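Ask what it does when it's wrong

Kwok-wai Lo has a spreadsheet of the ways his software has failed, and he wanted to start there. I had come expecting a demo. He poured two coffees, turned the laptop around and scrolled for a while without saying anything.

"Everyone shows you the success rate," he said eventually. "I'd sooner you looked at this column."

The column was headed "What the planner thought was happening." One entry read: holding object. The column beside it, headed "What was happening," read: holding nothing, has been for a while.

Lo leads the planning work at Gernora, which makes software for mobile arms that tidy up in shared buildings: lobbies, hallways, lunchrooms. Its product, Wekus, sits between the model that interprets the camera images and the controller that moves the joints. I have been writing about automation long enough to have a drawer full of lanyards from companies that were going to solve this, so I asked him why I should believe that his layer does anything a well-written list of rules wouldn't.

"For a lot of jobs you shouldn't," he said. "If the bin is always in one spot and the thing on the floor is always a coffee cup, write the rules. It'll be cheaper and you'll sleep."

It was a disarming answer, and I suspect he has given it before. So I pushed on the jobs where he thinks it does help. He talked about re-planning. An ordinary task script, he said, checks its assumptions at the start and then trusts them. Wekus attaches a check to each step and runs it again before the arm commits. If the check fails, the system goes back to the last step it still believes in.

"Believes" is his word, and I said I didn't care for it. He shrugged. "It's a number between zero and one. Call it what you like."

The number is where my trouble begins. A confidence score is only worth something if it goes down when the system is in difficulty, and plenty of them don't. Lo's colleague Muammer Gökçe, who looks after the perception side, was more willing to talk about this than I had expected.

"Soft things are the worst," Gökçe said. "A bag, a strap, a jacket sleeve. The segmentation gives you a nice clean outline and a high score, and the outline is of half the object. The score isn't lying, exactly. It's answering a different question from the one you asked."

I asked which question it was answering.

"Does this look like fabric. What you want to know is where the fabric ends, and what's going to come along with it if you pull."

Gernora's response has been to stop treating the perception score as a single figure. Wekus now keeps separate estimates for what a thing is, where its edges are and whether it can be moved without dragging something else. The planner can refuse to act on any of them. In the latest round of trials, run in February, it attempted 117 pickups. I asked how many it refused.

"Too many," said Lo. He wouldn't give me the figure, and I told him I would be writing that down. He said that was fair.

Ho-yin Chung, who writes the test cases, did give me one. In 8 of the 117 the arm carried on after a check should have stopped it. She had gone through each of them by hand. Most came down to timing: the check ran on an image that was already stale by the time the gripper moved. Two she still can't account for, and she doesn't like it.

"People hear eight and think it's small," she said. "It was a quiet lobby and we knew what was in it. Put that in a school at three in the afternoon and tell me it's small."

Chung has had arguments with the rest of the team about what the simulator is good for. She uses it every day and doesn't trust it on contact. Cloth in simulation behaves like cloth in simulation, she told me, and floors are always a sensible colour.
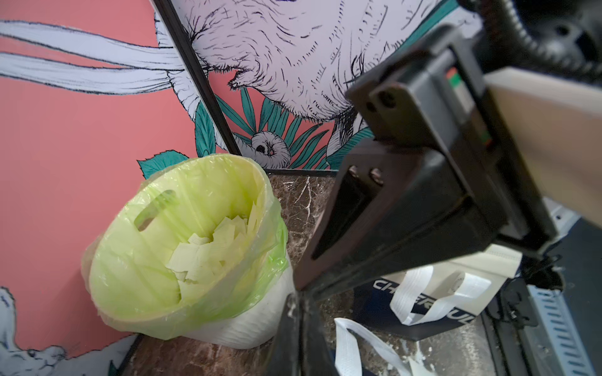
Her own preference is for long, dull sessions on the real hardware with logging turned up as far as it will go. The team has built a replay tool for those logs, and to my mind it is the most convincing thing Gernora has. It lets you stop at any point in a run, see which checks were live and what each one returned, then swap in a different planner version and see where its choices would have parted from the original. I asked to try it and was handed the mouse, which doesn't happen often on these visits.

I picked a failed run. The older version had decided an object was clear to lift; the newer one stalled, asked for another view and stalled again. Left to itself it would have kept asking. Lo winced.

"That's the trade," he said. "We've made it careful and now it dithers."

There is a retry limit, set at three, after which the arm backs away and sends a message to a person. I wondered aloud whether a building manager would pay for a machine that sends messages about a bag on the floor. Gökçe laughed. Lo didn't.

"Some won't," he said. "Flalard, who tested it with us, told us flat out that they'd rather it guessed. We said no. I don't know yet if that was good business."

I believe him about the refusal. I'm less sure about the claim on the company's website that the software "understands its own limits," and I read it out to the three of them. Chung put her hand over her face. Lo said he hadn't written it and would have another go at getting it changed. When I looked again before filing, it was still there.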